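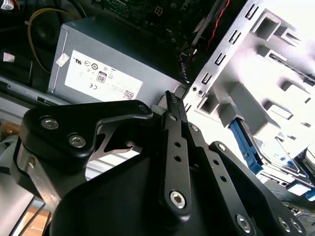

*Fig. 1. The power supply and its label, case open.*

## Unit 3: Inside a desktop tower

Read these notes before the prac. You'll need a Phillips screwdriver, a parts tray, masking tape and a pen.

### Before you open the case

1. Shut the computer down, turn off the switch at the wall and pull the cord.
2. Hold the power button in for a few seconds.
3. Lay the tower on its side on the bench and take off the side panel.
4. Touch bare metal on the case before you touch any part, and again whenever you come back to the bench.

### The power supply

Do not open the power supply itself, under any circumstances. It can hold a charge after the cord is out. We remove it whole and test it whole.

Find the label and copy down the model, the input voltage and the total output in watts. The labels on the training machines also carry certification marks. The "80" in a box is an efficiency mark, and the one in Fig. 1 has it in the middle of the label, with CE lower down to the left. Efficiency is output power divided by input power. A supply that draws 234 W at the wall and delivers less than that to the parts is turning the difference into heat.

If your label is too worn to read, write "illegible" on the sheet. Don't guess from the colour of the case or from the machine beside you.

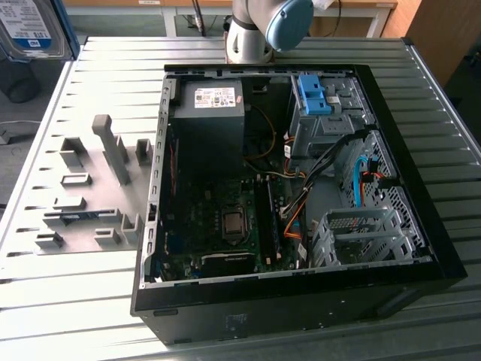 **Thoa Đoàn**
Hardware instructor, Uvton Technical Centre

### Finding your way around

Start from the power supply, upper left in Fig. 2, and work outward.

- **Motherboard.** The large green board below the supply.
- **CPU.** In the square socket near the middle, held by a metal bracket. In this view you can see the heat spreader. On your machine you may have to take the heatsink off first.
- **RAM.** The long black module to the right of the socket. There are more slots next to it.
- **Expansion card.** Lower part of the board.
- **Optical drive bay.** Upper right, with the blue release latch.
- **Hard drive cage.** Under the optical bay. The light grey trays are near the bottom corner.

SATA cables come in different colours. One is orange and one is light blue in Fig. 2. The colour tells you nothing about speed, so trace each cable to both ends and tape a number on it before unplugging.

### Prac task

Work in pairs. One person handles the parts and the other fills in the Flernix worksheet, then swap at the RAM. Pull connectors by the plug, never by the wire. Leave the CPU in its socket this week.

Worksheets go in the tray marked Virkness. Tâm Mai has the spare screwdrivers. If you missed the safety talk, see Vinh Tô before you start.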